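Modules > Consumer Studies > Unit 4 > Handout: Reading a care label

Last updated March 10, 2025

Bring this to the seminar along with one item of knitwear you don't mind other people handling. The notes cover the second half of the lecture, where I ran out of time as usual.

A care label is written by someone who will never meet your washing machine. It gives the harshest treatment the maker is prepared to stand behind, which may be a good deal milder than the harshest treatment the garment can take. "Dry clean only" on a plain acrylic cardigan usually tells you more about the maker's fear of complaints than about acrylic. Read the fibre content first and the symbols second.

Be equally wary of the words on the front of the swing ticket. "Wool blend" can mean very little wool. "Easy care" has no fixed meaning that I have been able to find. The Karkosham leaflet we passed round in October used "pre-relaxed" 3 times and never said what had been done to the yarn. If you can't say what test would prove a claim false, don't put it in your essay as evidence.

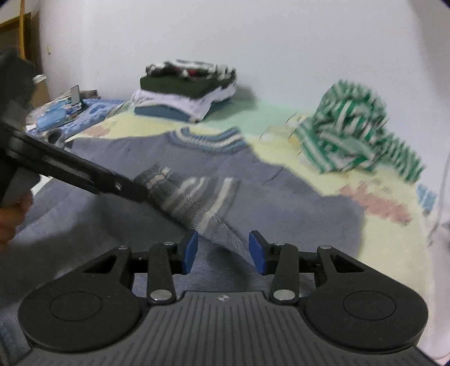 Pilling is where the claims get really bold. Pills form when loose fibre ends rub together and tangle, so short fibres and softly spun yarns tend to suffer most. That is awkward for the shops, as a soft handle is exactly what sells a jumper. A rub test gives you a grade after a set number of rubs. Strömberg's brochure boasts of 1000 rubs with "no visible change", but it doesn't mention the pressure, the cloth rubbed against, or who was looking. Without those I would treat the number as decoration.

Shrinkage deserves the same suspicion. Wool felts when it is moved about in warm, soapy water, and it won't come back however you stretch it. Cotton mostly shrinks because it was pulled tight in the making and relaxes in the wash. Students mix these up every year – please don't. The Tumell conditioner sheet mixes them up too, and then offers one bottle to cure both.

For the seminar, write down what your label says, what you do at home, and where the two differ. Half a page is plenty. Živko Jurić's chapter on household laundry is worth reading for the survey of 1349 homes, though it relies on people telling the truth about handwashing, and I have my doubts.

Comments (3)

mags_t
My mum has washed a dry clean only jumper at 30 for years and it looks fine. Does that count as evidence?

Stavros Shehu
It counts as one jumper. Bring it in.

second_year_ed
Is the Flurix fabric comb stuff from last week examinable or just background?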